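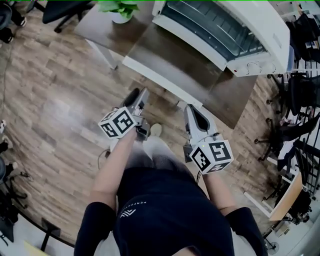
On your feet at the table, both hands in use

Folding campaign flyers at home without wrecking your kitchen

Primary season again, so here's the quick version. We did 1000 door flyers for the Skitberg school board race out of one kitchen last time, plus the yard signs. Stuff that worked:

Wipe the table first. Then dry it. Then wipe it again with a dry towel. One drop of cooking oil and you get a see-through spot right on the candidate's forehead.

Stack in 100s, rubber band each one, sticky note on top with the street name. Mestell Road and Mestell Court are not the same walk. Write the whole thing out.

Folding: back of a butter knife for the crease. Bone folder if you own one. Fingernails are shot after the first pile. Fold 2 sheets at once, no more, thicker than that and the inside one creeps and the edges look sloppy.

Envelopes: damp sponge on a saucer, don't lick. Change the water when it gets gluey. Lay them out like shingles with only the flaps showing, one swipe down the whole row, close them fast.

Labels curling up? Printer was too hot or the sheets sat by the stove. Put them under a big cookbook overnight. Don't iron them, I tried, the ink came off on the board cover.

Yard signs: wire stakes go in easier with a little dish soap on the tips. Wear gloves. Bent ones straighten out fine in a vise, or step on one leg and pull the other. Rusty ones leave orange lines on the garage floor so put cardboard down. Lemon juice and salt gets most of it off if you forgot.

Rubber bands on door knob bags dry out in a hot car. Bring them in at night, Eklow side crew lost a whole box that way in August.

Leftover signs after the election: the corrugated plastic kind makes good shelf liner, drawer dividers, and a drip tray under the paint cans. Cut along the flutes with a utility knife, 2 light passes insted of one hard one. Keep the stakes for tomatoes.

Mfaume precinct pickup is still the side door. Knock loud.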